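Caderno de oficina, sala Sanau
Domingo, 15h40

Mesa de nogueira (tom, pelo menos; falta confirmar se é folheado) encostada à parede de painéis brancos. Peça pequena preta pousada no tampo.

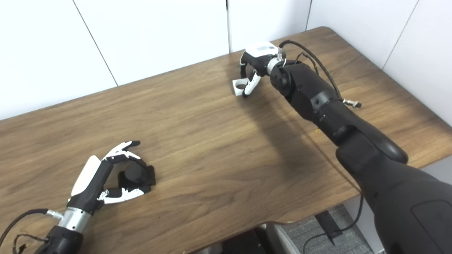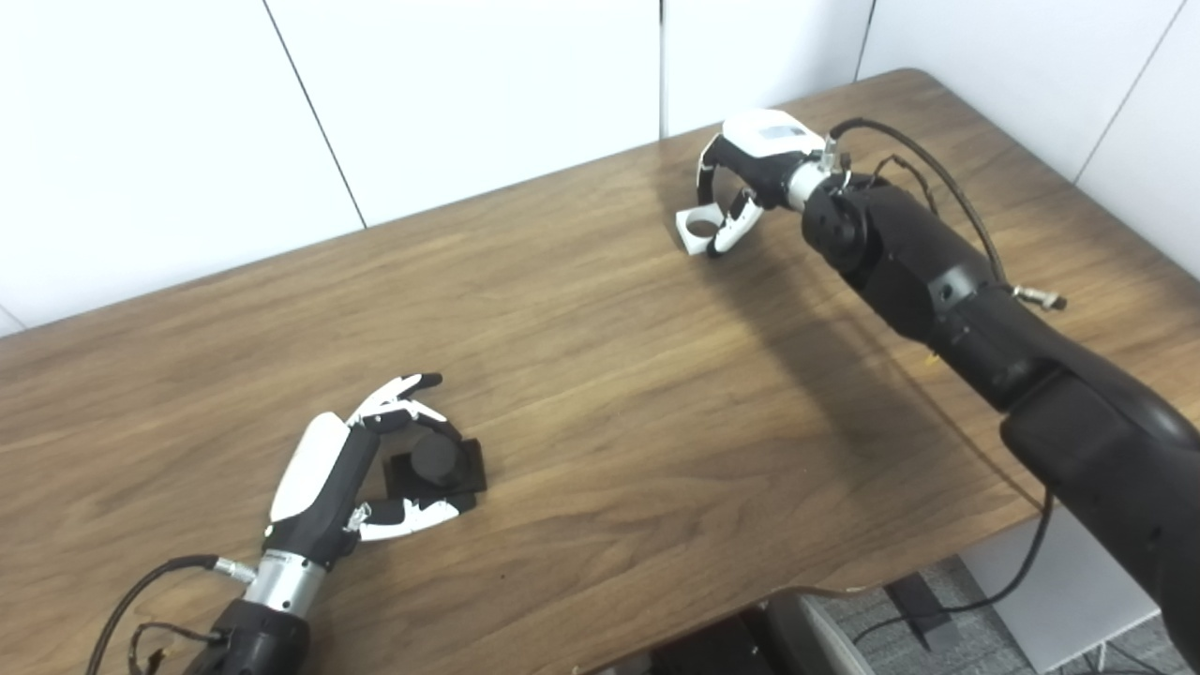
Ficha da Hinusus pedida de novo, a que temos é de outro lote. Tampo: limpeza com pano de microfibra e álcool diluído, 4 passagens no sentido do veio. Lixa 400 só no canto traseiro, onde o verniz estava áspero. Brilho ainda irregular contra a luz.

Juntas dos painéis: quase 270 cm de altura útil, medidos do chão. Não usar silicone até vir resposta da Prustcombe.

Peso da mesa sem gavetas não registado, balança ocupada. Referência do verniz no armário Khamphan: 2,966. Verificar se é código ou densidade, o rótulo não diz.

Pendente: feltros novos para os pés, nivelar.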